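Lostley Footpath Group
Summer newsletter, June 12, 2018

Resurfacing the Pendbridge path

Work on the lower end of the Pendbridge path starts in August. The stretch runs from the old rail stop to the second gate, 300 yards in all, and it has been on our list since the winter before last. The surface there has worn down to the clay in the middle, and after rain most people walk on the grass on either side. The grass is now worn too, so the path gets wider every year.

The county will pay for the stone. We pay for the edging and for hire of the roller, which comes to $300 for the two days. Pasichnyk has quoted for delivery and will tip the stone at the rail stop end only, as the bridge will not take the truck.

The path will be closed while the roller is out. Please use the upper lane during that time. Dogs and strollers can get through the side gate at the top, but the latch is stiff and needs to be lifted before you push.
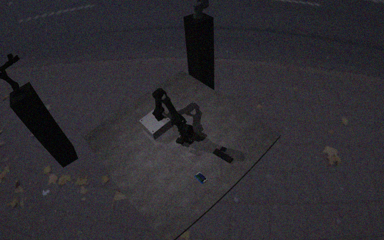
What kind of stone

Several members asked at the spring meeting why we don't just put down pea gravel, as it is cheap and looks tidy. Round gravel doesn't lock together. It rolls underfoot, it spreads into the grass, and wheels sink in it. Crushed stone with the fines left in packs down hard, and a path made of it can be walked on the day it is rolled.

Edit Gál has kept notes on the short test strip by the Tunano orchard, which we laid with crushed stone. It has been raked once. The one soft spot is under the big walnut, where leaves had been left to rot on the surface.
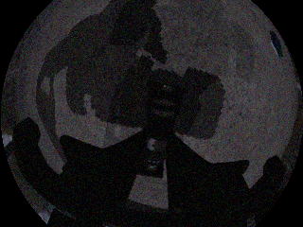 Drainage matters more than the stone. Water has to leave the path, so the middle is built higher than the sides, and the ground next to it is cut a little lower. The dips are easy to miss in full sun. Go out late in the day with a flashlight held low and look along the path. In poor light everything flattens into dark shapes on a speckled gray-violet surface, and you need the low beam to bring out the hollows. Push a stick in at each one and we will fill them before the new stone goes down.

Kofi Ametepe will mark the edges with string the evening before. If you want to help with that, bring gloves and a mallet. We have plenty of pegs.

Tools are in the shed behind the hall. The two good rakes have red tape on the handle. Please put them back clean, as stone dust sets hard once it gets damp.

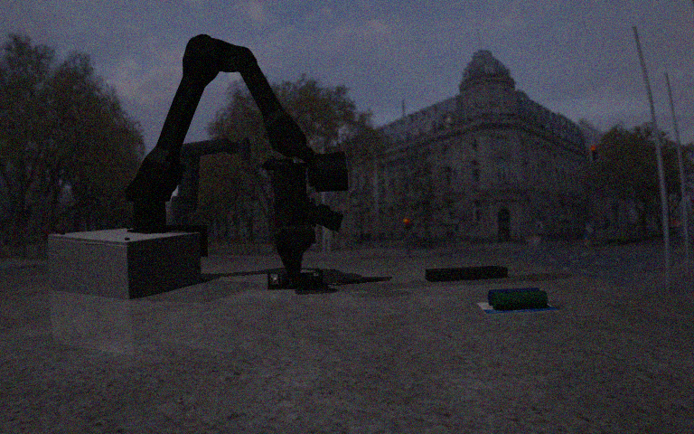 Charmaine Naidoo writes that she would like the gravel pull-in at the rail stop done at the same time, as the holes there are worse than anything on the path. She has measured the deepest at 11 inches across and says it fills every time it rains. She also asks whether the county would let us have the leftover stone for it. We have put the question to them and will print the answer in the next issue.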